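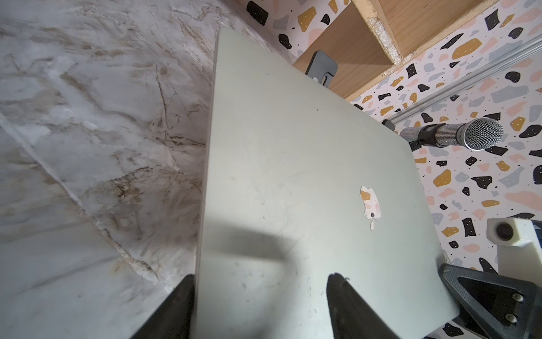

Sinéad Moriarty wrote to me after the first edition of this book and asked why I'd spent a whole chapter on ticket prices and hardly a page on the runway. Who pays for the thing, she wanted to know, and why does the airline always talk as if it's doing the town a favor by landing on it?

Good questions! So I tore up the old Chapter 2 and wrote this one.

## Chapter 2: Who Pays for the Runway?

Let's start with a small airport I'll come back to all through the chapter. Gadico has one runway, one terminal and a coffee counter that closes before the evening flight comes in (this still annoys me). The only airline with regular service is Clulonar, and every time one of its planes touches down, the airport sends a bill for $443. That's the **landing fee**. Most airports base it on the weight of the plane, so a big jet pays more than a little commuter plane, but Clulonar flies just one type of plane into Gadico and the bill is always the same.

Last year Clulonar landed there 1,383 times. Multiply it out and you get $612,669, and I remember thinking that sounded like plenty of money for a strip of pavement. Then I saw the other side of the books – snow plows, lights, fire crew, insurance, patching the cracks every spring – and it didn't look like plenty anymore.

Where does the rest come from? Some of it is parking. Some is rent from the car rental desks and from Cikwood, the company that leases the old hangar. And some comes from the county, meaning people who may not have been on a plane in years. We'll take each of these in turn, and I'll warn you now that parking gets a longer section than you'd expect (I love airport parking, it's a wonderful little monopoly).

Now for the part Sinéad was really getting at. Suppose Clulonar asks for a lower fee and hints that it might move its planes somewhere else if it doesn't get one. Planes can move. Runways can't. The Ó Néill report, which we'll read in pieces later on, calls this the **hold-up problem**, and once you've got the idea you'll start spotting it in stadium deals and factory leases too.

Before you go on, try this on paper. Say the airport offers a one-time rebate of $2,000 for each new weekly flight Clulonar adds, and each flight runs all 52 weeks at the usual fee. How much does the airport keep in the first year from one new flight? Don't forget to take the rebate off! Then do it again with the fee cut in half, and hang on to both answers, as we'll need them in the next section when the county gets its turn to talk.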